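**Sorting bench, September – notes on the "ask late" runs**

Writing this up while it's fresh, because I'm really pleased with it and I know I'll have forgotten half the settings by tomorrow.

Quick recap for anyone picking the notebook up cold. The Lirska policy has always chosen its target at the start of an attempt, from the fixed view, and then driven to it on that choice alone. Fine for blocks. Bad for chargers. A block looks like a block from anywhere, but a charger on its side has prongs at one end and a slick rounded body, and from across the table the policy can't tell which way the prongs go. So it commits early to a grasp angle and then has to live with it.

"Ask late" splits that decision in two. Which object and which basket still get picked at the start. The grasp angle is left open until the gripper is over the object, and then it comes from the wrist view only. Same network, same training data, no extra parameters. The only change is which view is allowed to vote on the angle, and when.
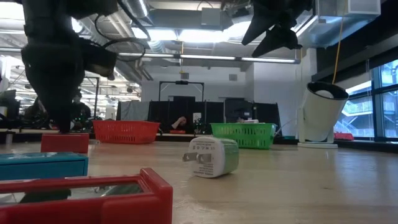
I ran both versions with the same start layouts, alternating so that any drift in the daylight hits them equally. We've been burned by afternoon glare on the pale wood before. The shiny pieces pick up window reflections, and the old fixed-view angle estimate used to swing all over the place after lunch.

Numbers, before I get carried away:

| | Fixed-view angle | Ask late |
|---|---|---|
| Attempts | 100 | 100 |
| Failed grasps, chargers | 12 | 2 |

Twelve down to two! I went back through the logs looking for the mistake, because that's a bigger drop than I was hoping for. Layouts match, gripper force matches, the timeout is the same. The grasp checker is the same Totivix build for both, so if it's being generous it's being generous to everybody. I'd still like somebody who isn't me to rerun it.

Blocks didn't change at all as far as I can tell, which is what we'd want. They were never the problem.

What I like most is how the arm behaves on approach. With the old version you'd get a smooth descent and then a little shudder near the table while it argued with itself about the angle. With ask late it comes down with the fingers in a neutral pose, turns once, and closes. You can see the turn clearly in the joint traces (wrist roll is flat, then one step, then flat again). Lovely to look at after weeks of squiggles.

The wrist view does have its own trouble. The fingertips hide whatever is right between them, so a piece lying close to a tip is partly gone by the time we want the angle. And when both arms work the same area, the other gripper can wander through the view.

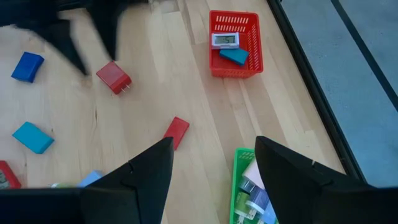
*Wrist view, both grippers in play. Red adapter upper left, prongs visible; red block partly behind the left fingertip.*

That blur on the other gripper matters more than I'd expected. The angle estimate takes a single view, and if the other arm is moving fast nearby, the confidence sags. I tried the obvious fix, which is to wait for a quieter moment and take the estimate then. It works, but it costs time, and on a crowded table the two arms end up politely waiting for each other. Needs a proper rule. For now the second arm yields if the first one is inside its final approach.

Things I changed along the way, for the record:

- Neutral finger pose is now stored with the layout file, not in the driver config.
- Raised the hover height a touch so the tips cover less of the target. Chargers got easier, low flat pieces stayed the same.
- Left the basket choice alone. Tempting to let the wrist view vote on that too, but one thing at a time.
- Run 162 in the log is a dud. I started it with the old checkpoint by mistake. It's excluded from the table above, please don't delete it, I want the trace.

The layouts themselves are the Flekis set, reds and teals heavy, with chargers put down near blocks on purpose. I like this set. A red block by a red box is a fair test of whether the first stage has really picked an object or just picked a color. 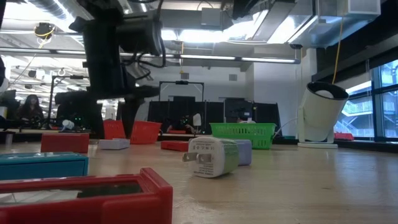
*Fixed view. White charger on its side near the center, prongs to the left, lavender-gray block right behind it.*

Layouts like this one are where I want to push next. With a block tight behind the charger, one finger has very little space to come down, and the best angle for the charger alone may not be the best angle once you count the neighbor. The wrist view has that information. We just don't use it yet – the angle head only gets a crop around the target. Widening the crop is a small change and I'd love to have it in before we hand anything to the Sethi bench.

Next session: rerun the charger layouts with the wider crop, both arms on, yield rule as is. Then the same again with the shades pulled down. Checkpoint and configs are in the shared folder under "ask_late", and the old baseline is next to it.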